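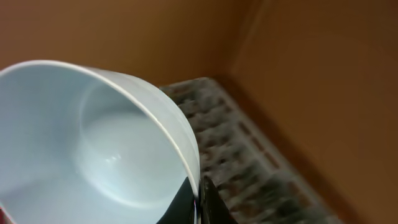

発表メモ(自分用、読み上げない)
2021-08-23 Furneston工房 夜の部
持ち時間14分。質疑は別枠。前の人が押したら「配線」のところ飛ばす

出だし
名前、所属なし。Jeltsteadの共同工房で週に何回か作業してます、だけ。長くしない
タイトル「手首にカメラを付けたら器が持てるようになるか」
答えは先に言ってしまう → だいぶ持てる。ただし縁に限る
「縁」はふち。えんではない。前回これで変な間ができた

なぜ器か
・台所の腕ロボット、というと皆コップをやる。コップは横から挟めば済む
・器は口が広い、外側が逃げる、指が滑って下に潜る
・白くてつるつるのやつが一番いやらしい。深さセンサーがほぼ役に立たない(反射で穴があく)
・Leenに「なんでわざわざ難しいのを」と聞かれた。家で洗うのが一番面倒だから、としか答えられず
・ここで笑いが来なくても先へ進む

機体の話 短く
名前はErninis。由来は聞かれたら話す(聞かれないでほしい)
腕は自作、関節は六つ、サーボは安いやつ。根元だけ強いのに替えた
指は二本、平行に閉じる。黒い樹脂で印刷、先をくさび形に削ってある
くさび形にした理由、ここは言う:
 縁に差し込むとき、先が厚いと器が先に動く
 最初の指は角が丸くて、器をただ押して終わり。卓の端まで押していった
指先のゴムはOmarが自転車のチューブを切ってくれたもの。接着剤は二種類試して、ゴム用のほうがもった

費用
腕と指とカメラ込み、工賃抜きで498ユーロ。レシート全部取ってある。見たい人は後で
内訳は出さない。出すと必ずサーボの値段の話になって戻ってこられなくなる

作業場所
段ボールで囲った一角でやってる。奥と横に壁を立てて、茶色のまま、塗ってない
 理由 ①隣の人の机が映り込まない ②飛ばしたときに受け止める
 ①のほうは後から気づいた。背景が単純だと白い器の輪郭がちゃんと出る
塗ったほうがいいか → 一度白く塗った板でやって器が消えた(カメラ的に)。すぐ戻した
ついでに黒い板も。これは指が消える。茶色がちょうどよかった、という地味な話
照明は左から一灯。右からも当てると縁の光りかたが二か所になって混乱する
 ※それでも器の底に小さい光の点は残る。消すのはあきらめた。閾値で捨ててる

手首カメラ(ここが本題、急がない)
・最初は上から固定のカメラ一台だけ
・腕が器の上に来ると、腕が邪魔で肝心なところが見えない。当たり前
・で、手首に小さいのを付けた。ねじ二本と結束バンド。ブラケットはIssaの図面をもとに自分で直した
・手首に付けると近づくほど器が大きく映る。最後は画面のかなりが器
・近すぎて全体が入らない → 器全体を認識するやり方は最後の数センチで破綻
・なので縁だけ見る。縁は明るい細い弧になる、これを追う
・弧の曲がり具合と向きで、指がどっちに寄ってるかだいたい分かる
・指も画面の下に入るように角度を付けた。指先と縁の間のすき間を直接見たいから
 (角度を決めるのに一番時間がかかった。寝かせすぎると指が入らない、立てすぎると床しか見えない)

ぶれ
聞かれると思うので先に言う
手首が動くと手前と奥で流れかたが違う。遠くの床は流れて使い物にならない、器は割とくっきりしてることが多い
手首と器の位置関係があまり変わらないコマだとそうなる。全部がそうとは言わない
最初は「ぶれたコマは捨てる」にしてた。捨てすぎて動きがガクガクに
いまは縁の弧のところだけ切り出して、そこがくっきりしてれば採用。他は見ない
これで捨てる量がかなり減った。数字は取ってない、すみませんと言う

試行の話
三月からやってる。最初のひと月はほぼ配線と電源
記録を取り始めてから、白い器で27回を一組として回した。うち17回、縁をつかんで持ち上げて下ろすまで行けた
残りは:
 ・指が縁の外側に降りた
 ・つかんだが持ち上げで回って落ちた
 ・腕が途中で止まった(電源。後述)
「17って多いの少ないの」と言われたらOmarの台詞を借りる 「食器棚は任せられない」
割れた器はある。何枚かは言わない

回って落ちる件
縁の一点を二本で挟むので、重心が下にぶら下がる。器がくるっと回る
対策1 強く挟む → サーボが熱くなってうなる。臭う。やめた
対策2 ゴムを幅広に → 効いた。これが一番効いた
対策3 持ち上げをゆっくり → 少し効いた。眠くなる
対策4 挟んだあと手首を少しだけ内に倒す → 効いてる気がする。気がするだけ、とちゃんと言う

指が外側に降りる件
これは画像側の失敗
縁の内側と外側、どっちが壁でどっちが器の中か、白いと区別がつきにくい
内側はやや青っぽい灰色に沈む。外側はもっと白い。左からの光でこうなる
その差だけで判定してる。なので照明を動かすと全部だめになる
Jihadが親切で照明を直してくれた日、半日つぶれた(本人来てたら怒らないこと。許可取った)
いまは照明の足に養生テープで「さわらないで」と書いてある

配線(時間なければ飛ばす)
・手首を通るケーブルは必ず断線する。した
・カメラのUSBを肘のところで一回ゆるく巻く。巻かないと引っぱられて抜ける
・サーボの電源とカメラの電源は分ける。同じにしてたら、持ち上げの瞬間に映像が落ちる
・さっきの「腕が途中で止まった」はこれ。分けたら出なくなった
・コネクタは向きを間違えられないものに。一つ焼いた
・焼いたやつ今日持ってきてる。回して見せる。戻してもらうのを忘れずに

制御の中身
細かい式は出さない。口で:
 遠い間は上のカメラで大ざっぱに寄せる
 縁が手首カメラに入ったら切り替え
 弧が指先の正面に来るまで横にちょっとずつ
 下ろす、閉じる、サーボの電流が上がったら止める
切り替えの瞬間に二つのカメラの言うことが食い違って、腕が震えてた。半秒待つだけで直った。ださいけどそのまま
学習させてるのか、と必ず聞かれる → してない。しきい値と弧の当てはめだけ。やってみたい気持ちはあるので、詳しい人はあとで声かけてくださいと言う
Áineはデモを録りためて学習に使うほうがいいと言ってる。たぶん正しい。今ある記録がそのまま使えるかは未確認
ノートPCで動いてる。ファンがうるさい

床の話
器の下の敷物で滑り方が全然ちがう。つるつるの板の上だと、縁に触れた時点で逃げる
敷物を変えたら前の記録と比べられなくなるのでいじらないこと。一度いじって後悔した
これから始める人は先に敷物を決めてください、と言う。意外とうけるかも

安全
さらっと。でも飛ばさない
・止めるボタンは左手の届くところ。右手は大体ふさがってる
・動いてる間は囲いに手を入れない。入れた。挟まれた。痛い
・陶器を使う日は眼鏡。靴もちゃんとしたの。サンダル禁止は工房の規則にもある
・人がいない状態で回しっぱなしにしない
・子供が見に来る日は樹脂の器に変える。軽すぎて挙動が違うので記録には入れない

実演
やらない方向。運ぶと手首の角度が狂うので
代わりに動画を二本。一本目は成功、二本目は回って落ちるやつ
二本目は音が大きい!再生前に音量さげる
動画が出なかったら指だけ見せる。替えの指はかばんの外ポケット

この先
・色つきの器。赤いのは多分らく。柄物がこわい
・重ねた器から一枚だけ取る。縁がたくさん並ぶので今のやり方では無理
・濡れた器。まだやってない。ゴムがどうなるか
・指先に簡単な圧力センサー。部品は買ってある、引き出しの中で春から寝てる
・手首カメラのケーブルをもっと細いものに
全部はやらない。次は柄物

図面と部品表
工房の棚に紙で置いてある。Issaの元図面と自分が直したの両方
直したほうは穴の位置が一か所まちがってるいる(ペンで訂正ずみ)
指のデータは三種類。くさび形の二番目を印刷してください。一番目は折れる
印刷の向きは寝かせて。立てると層のところで割れる

お礼
Omar(ゴム)、Issa(図面)、Leen(器をくれた。割ってごめん)、Áine(毎回の指摘)、Jihad(照明、いろいろ)
工房の鍵当番の人たち

想定質問
Q 吸盤じゃだめなのか → 曲面で内側だと密着しない。底なら行けるかも。底に降ろすには手首が太い
Q 三本指は → 考えた。縁を挟むなら二本で間に合うので後回し
Q カメラは何 → 安いUSBのもの、焦点固定。近くに合わせて接着剤で止めた。遠くはぼけるが困ってない
Q どのくらい速い → 遅い。人が洗って拭いて仕舞うほうが早い
Q 家で使ってるか → 家族が反対
Q 手伝いたい → 来てください。まず敷物に触らないこと

あと 終わったら机のネジ拾う。前回踏んだ人がいた
プロジェクタの変換アダプタは借り物、Leenにかえす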